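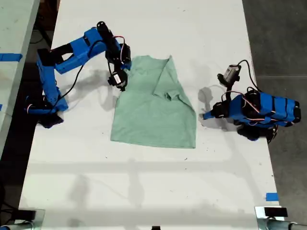 Ghizlane Naciri
Head of Product, Wimora

July 15, 2024

Wimora Adds Approval Reminders to Gurnance Help Desk

Okay, I get to write this one myself, and I'm pretty excited! Starting today, everyone on Gurnance can set up approval reminders without touching a script. If a purchase request or an access ticket sits in "Waiting for sign-off" too long, Gurnance pings the approver, and if that goes nowhere it moves the ticket to their backup.

You pick the wait time (the default is 6 hours, and weekends don't count unless you say so). You can have up to 20 reminder rules per queue. Rules copy between queues now too, which a lot of you have been asking me for, loudly, in the forum.

I used to run a support desk, and I lost whole afternoons chasing managers for a yes. So this one's personal.

Mayrhofer, our longest-running beta customer, has had it on for two months across 2000 tickets. "I stopped keeping a sticky note of who owes me an answer," says Mariama Ametepe, IT service lead at Mayrhofer. I've seen her desk, and there were plenty of notes!

Reminders come with every paid plan at no extra cost. The Esus connector, for sending them to chat, follows later in July. Admins will find the switch under Queue Settings, then Approvals.

Press questions can come straight to me through the Wimora newsroom page.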